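Kitchen bin without the bin

Sun 25 August

I gave up on our pedal bin in June, when the hinge went for the second time, and I've been using a plain plastic bucket on the floor ever since.

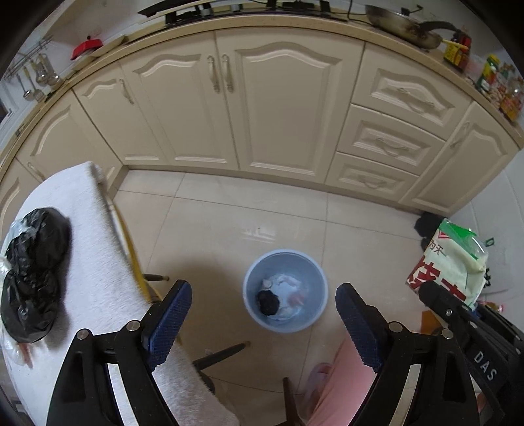 I thought it would last a week until I got round to buying something smarter, but I've grown rather fond of it! There's no lid to wipe and no corners for tea leaves to hide in, and when it needs a clean I just take it out to the garden tap.

A few things I've picked up along the way:

Keep it for dry rubbish only. Wrappers, odd bits of film, used tissues, that sort of thing. Peelings go straight outside (I learned that one in a hot spell, never again).

Empty it every evening, even if there's hardly anything in the bottom. I tip mine into a bigger bag by the back door and tie that up every 2 days.

Don't drag it across tiles. Grit gets underneath and leaves little scratches, and on a shiny floor you'll see every one of them. Pick it up, it weighs nothing.

For smells, a spoonful of bicarb and warm water, left for 14 minutes while you do the worktops, then a good rinse. Dry it upside down.

And if your grout has gone dark where the old bin stood, try an old toothbrush and washing-up liquid before you spend money on sprays. Mine took 40 minutes and a podcast, but it did come up.

More from the kitchen
Getting tea stains out of mugs
Washing a fluffy table cover
What I keep under the sink

Contact | © Hado Home Tips | Back to top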